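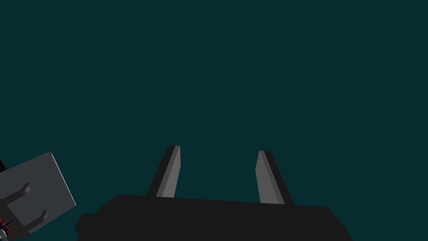

The Sock Test

My aunt Olga Lucero has never believed in anything she couldn't hit with a shoe, so when I told her I'd got a job teaching robots to fold laundry she put her fork down and said, "Whose laundry?"

Fair question! For the first month it was no one's. It was all on a screen. I'd sit in the back office at Zarnden, up on the industrial estate in Furkthorpe, and watch grey fingers open and close against a great flat sea of teal, and every so often I'd press a key to say yes, that one's all right, or no, start again. I used to go home and see teal on the insides of my eyelids.

"And can it do it?" said Olga. "A shirt? A fitted sheet?"

"It's getting there," I said.

"I can't do a fitted sheet," she said, quite cheerfully, and went back to her potatoes.

Shanti Jaiswal ran our team. She'd come over from a bakery in Brimley, where she'd looked after the machines that put lids on tubs, and she had no patience with big talk. When the bosses said we'd have a helper in every home by December she wrote SOCKS on the whiteboard and underlined it until the pen squeaked. One pair of socks, out of the basket, matched and rolled into a ball. When we could manage that, she said, she'd listen to people talking about ironing.

So we did socks. We did 487 goes on the computer in one week and I watched far too many of them. The pretend socks were lovely, always the same weight, never inside out. By the end of it the thing was rolling them up faster than I can, and I went round telling everyone I'd be out of work by spring (I was rather pleased about it, I had plans for a long lie-in).

Then we switched on Moffat. Moffat was the real one, bolted to a real bench, two arms and a hum like an old fridge. Shanti tipped out a basket of her own family's washing and we all stood back with our tea.

It picked up a sock. There was a cheer. It picked up another sock, a different colour altogether, and held the two of them side by side for so long that I started to feel sorry for it. Then it put them both down again, very gently, and picked up the edge of the basket.

"Well," said Shanti, "my husband does that."

We had 27 goes that afternoon. On 8 of them we got a ball of something, and on one of those the something was a sock and a tea towel. Static was the worst of it. You can't imagine how clingy a child's football sock is until you've seen a very expensive pair of hands trying to let go of one. I ended up with a spray bottle, misting the washing like a row of tomato plants, and writing it all down.

I told Olga the whole story on 2nd March, her birthday, over a cake that had slid a bit on the bus. I thought she'd crow. She wanted to know everything – how hard it squeezed, whether it minded wool, what it did when it dropped one. Then she went upstairs and came down with a carrier bag.

"Nine," she said. "Odd ones, all of them. I've been waiting years for the others to turn up. Give it these."

"Auntie, they don't match. It's meant to find pairs."

"So see if it knows."

I took them in the next morning. Shanti laid them out along the bench, the brown one with the darned heel, the stripy ones, a bed sock the size of a marrow, and set Moffat going. It lifted each one, turned it, and laid it back down where it had been. All the way along the row and then all the way back, humming. No pairs. Shanti let it finish and wrote it in the book.

Then it took hold of the bed sock, on its own, and began slowly to roll it up, and I went to ring my aunt.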